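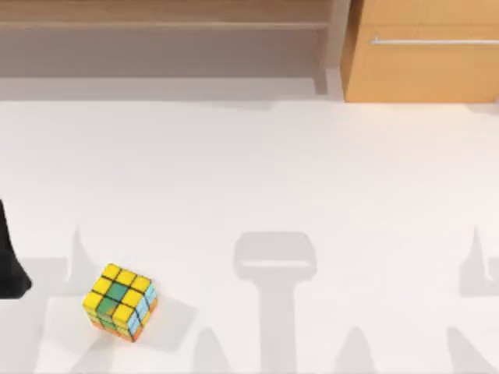

Pumia wrote:
I'd start with the evenings, before you buy anything. My grandmother slept badly for years and what helped her in the end was a dull, dependable bedtime – same tea, same lamp, same old radio program turned down low.

Flonus wrote:
Thank you, Pumia, that's kind. For anyone who missed my first post, I've been waking in the small hours since the beginning of March, and I lie there going over the grocery list and every silly thing I said at work. I've cut out coffee after lunch (mostly!) and I've moved the phone charger out to the hallway. I fall asleep just fine. Staying asleep is the trouble, and by mid-afternoon I'm no good to anybody.

Arari wrote:
Flonus, how long do you stay in bed once you're awake? I used to lie there for ages, stubborn as a mule, thinking that resting had to be worth something. What got me past it was getting up after 20 minutes or so of tossing, sitting in the armchair with a blanket and a really slow novel, and going back only when my eyes were closing. The first week was miserable, I won't lie to you. The second was a good deal better. 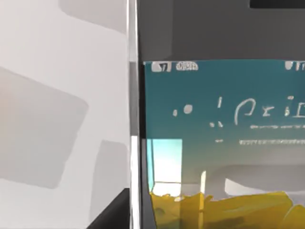

Vida wrote:
I'm going to disagree with Arari here, and I hope we can stay friends over it. Getting up woke me right up every single time. I'd see the dishes, I'd do the dishes, and then it was practically morning and I was standing there in my robe feeling very efficient and very tired. Staying put with my eyes shut and going room by room through the house I grew up in works much better for me. I rarely get as far as the pantry.

Arari wrote:
Friends, of course! But Vida, you did the dishes. The chair only works if you stay in the chair.

Vida wrote:
Well, they were there. I still say people differ, and I'd hate for Flonus to think she's failed if the armchair isn't for her.

Ryszard Kubiak wrote:
I worked nights for 3 years, so I've tried most of what gets suggested. Getting up at the same hour every morning did more for me than anything I did at bedtime, weekends included, and I complained about the weekends plenty. I'd also go easy on naps, and have a word with your doctor if this drags on.

Flonus wrote:
Oh, the naps. I had a long one on the couch yesterday and I suppose that was asking for it. I'm going to write up what I'm trying so you can all hold me to it, and Vida, your house idea is going on there right next to the armchair.

My list so far:

1. Up at the same time every day, Saturday and Sunday too, no bargaining.

2. Tea and the lamp, the way Pumia's grandmother did it, with the radio low if I can find a station that isn't all commercials.
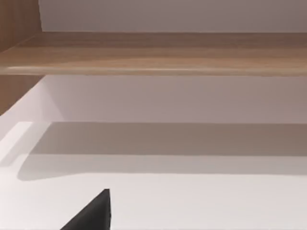

3. If I wake up, Vida's house first. If I get all the way through the pantry, then Arari's armchair, and no dishes.

Pumia wrote:
Chamomile, if you like it, and a small cup, or you'll be up for another reason entirely. Let us know how the week goes.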